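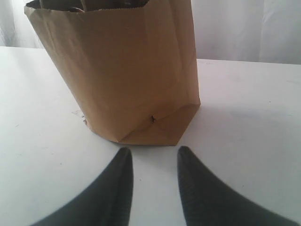
I've got a drawer stuffed with paper bags and I will defend it to anyone. The plain ones without handles are my favourites, the sort with the zigzag edge along the top, and I get a good few goes out of each before it heads for the compost. Do look at the bottom before you load one up, though! A small dark mark low on the front, like the one on this bag, might be a hole or a tear, and either way I'd only trust it with light stuff. A rumpled base is fine. Put your fist in and push the corners out from the inside, then stand it on the worktop and see if it leans.

Onions and potatoes get a bag each (never together, they set each other off sprouting) with the top rolled down twice so air still gets in. Mine live on the bottom shelf of the Urkis rack by the back door, which is the coolest spot in the kitchen. Hard avocados go in with a banana and the top folded over, and I have a squeeze every morning until they give.

Mushrooms — straight out of the plastic as soon as I'm home, into paper, into the fridge. They last days longer and don't go slimy.

For the food caddy, fold the rim outwards a couple of inches, to make a cuff. It stiffens the top and the bag stops flopping shut while you're scraping plates. Haruto Kudo at the Fultport allotments puts a sheet of newspaper in the bottom as well, for the teabags, and I've copied him ever since October.

Greasy ones can't be saved. Tear them up small and mix them in with the grass cuttings.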